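Collecting demonstrations in the simulated house, part two

2021-11-17

The August set is finished and the count stands at 1055 episodes, of which 323 are being thrown away. I said I would write up how the collection was done, so these are my notes, mostly for Getachew Tamiru, who takes over the next batch.

The task family is small. The robot has two arms and a pair of parallel grippers, and it has to work the furniture in a furnished room: drawers with knobs, sliding doors with pulls. Each episode starts from a random base position and ends either when the joint value of the door or drawer passes its threshold or when the clock runs out. We log joint angles, gripper opening, base velocity and every camera at the same tick.

Most of the discards come from one fault. Derese, our teleoperation layer, was buffering commands when the renderer slowed down, and then releasing them in a burst. On replay the arm appears to hesitate and then jump. A learner trained on this will copy the hesitation, so the episodes go. I wrote a filter that flags any step where the commanded change exceeds the limit for that joint, and Ibsa Mamo checked the flagged ones by eye. He put 7 back, all of them fast but legitimate wrist turns.

The second fault was mine. I had randomised the starting pose of the wrists too widely, so in some episodes the wrist cameras begin by looking at a wall or the ceiling. I was going to remove those as well. Ibsa argued for keeping them, on the grounds that a policy which has never seen an uninformative view will do something odd the first time it gets one. We kept them and added a tag, so that Getachew can train with and without. I have no result on this yet.

Success labels are computed, never typed in. The operator only marks an episode as abandoned. Last year at Grindthorpe we let people grade their own attempts and the labels drifted over a single afternoon — I don't want to repeat that.

Storage is dull but worth a line. Jullasow holds the raw logs, and the compressed copies are rebuilt from it each night. Please don't edit the compressed copies.

Still to do: fix the buffering properly, narrow the wrist range for half of the next batch, and agree on a threshold for the sliding doors. The present one counts a door as open before the robot could fit through it.

Views from the set, wrist and wider:

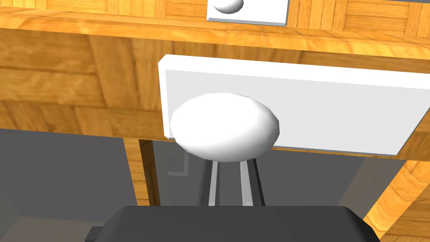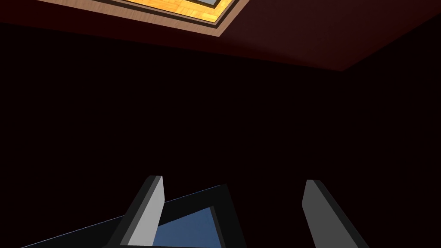
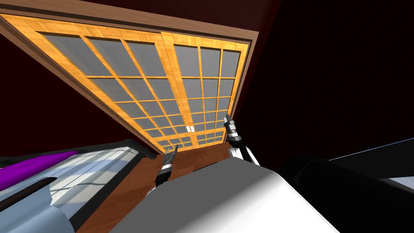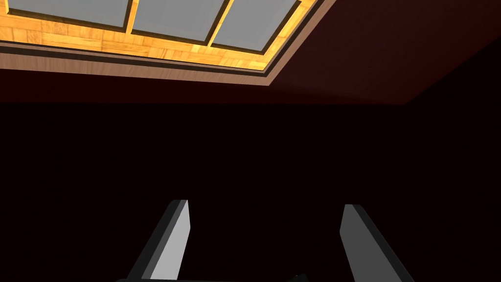 Lusemmont Robot Learning Group | Simulation and Data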